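4. Trailer Language and Opening-Week Attendance

4.1 Material

The trailer set consists of 12 theatrical trailers for films that were shot in one language and released in the study region in both the original and a dubbed version. Each film had to have a separate trailer for the dubbed version. Films for which the distributor only placed subtitles on the original trailer were left out, as were teasers with no spoken dialogue. The trailers were taken from the Kamata archive, which stores the theatrical cut and the online cut as separate entries. Where the two differed in length or in the order of shots, the theatrical cut was used.

Attendance records came from 11 theaters in Custcombe, Bisstead and the towns between them. All of the theaters report admissions by showing, and all of them played at least one film in the set in both versions. Records for special previews and for showings booked by private groups were removed before any totals were computed. The records were closed in August 2018, and corrections sent in by theaters after that point are not reflected here.

Comments on the online postings of the trailers were used as a secondary source. After removal of duplicates and of comments made up only of symbols, the set held over 2,000 comments. They were coded for mention of the lead actor, the music, the voice cast and the original version. A comment could receive more than one code. Comments that mixed two languages within a sentence were kept and were assigned to the language of the main verb.

4.2 Measures

Opening-week attendance is defined as total admissions in the first seven days of release, counted from the first public showing at each theater. A theater that opened a film later than the others therefore has its own opening week. This choice favors smaller houses, many of which receive the dubbed version only after the larger screens have let it go, and the alternative of a single regional window was tested for comparison (Section 4.4).

Voice prominence is the share of trailer running time in which dubbed dialogue or narration can be heard. Songs were not counted, whether or not they had been re-recorded. In several trailers the song runs under the dialogue; these passages were counted as dialogue if the words could be followed at normal playback volume. Two coders marked the passages separately. Disagreements were mostly about crowd shouts and short lines spoken off screen, and they were settled by listening again with the dubbing script at hand.

The general layout of the study is given in Section 3. Figure 3 follows on the numbering used there.

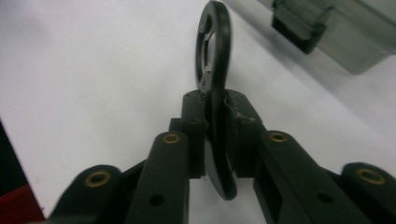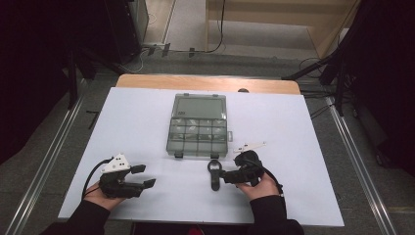 Figure 3. Department of Film and Audience Research, Samasville

4.3 Results

Voice prominence was positively related to attendance for the dubbed version when theater size and number of showings were held constant. The relation was weaker for films whose lead actor was already known in the region from earlier dubbed releases. In those cases the trailer appears to add little to what the poster and the cast list have already told the audience.

No relation was found between voice prominence and attendance for the original version. This was expected, as the original version was sold through its own trailer in every case. It does suggest that the two versions drew on largely separate audiences during the opening week – a point that cannot be settled from admissions alone.

The comment codes follow a different pattern. Mentions of the voice cast were most common under trailers with low voice prominence, where viewers complained that the new voice of the lead could hardly be heard or asked who had been hired. Mentions of the original version clustered under trailers for remakes of older films and often compared single shots. Music was the most frequent code overall and showed no clear link to attendance in either version.

4.4 Checks

Replacing the theater-level opening week with a single regional window lowered the estimate for voice prominence but did not change its sign. Most of the loss came from the Bisstead theaters, where late openings were frequent and the regional window left out the first showings altogether. Removing the theater with the highest admissions had little effect.

A further check concerned trailer placement. Theaters were asked which feature each trailer had been attached to, but the answers were incomplete and could be used for only part of the set. Within that part, trailers attached to a film by the same lead actor were followed by higher attendance for both versions. Placement is therefore a likely confounding factor, and the estimates above should be read with this in mind. Ticket price was not included in the model. Prices for the two versions were the same at each theater, apart from morning showings, for which the records list no separate price.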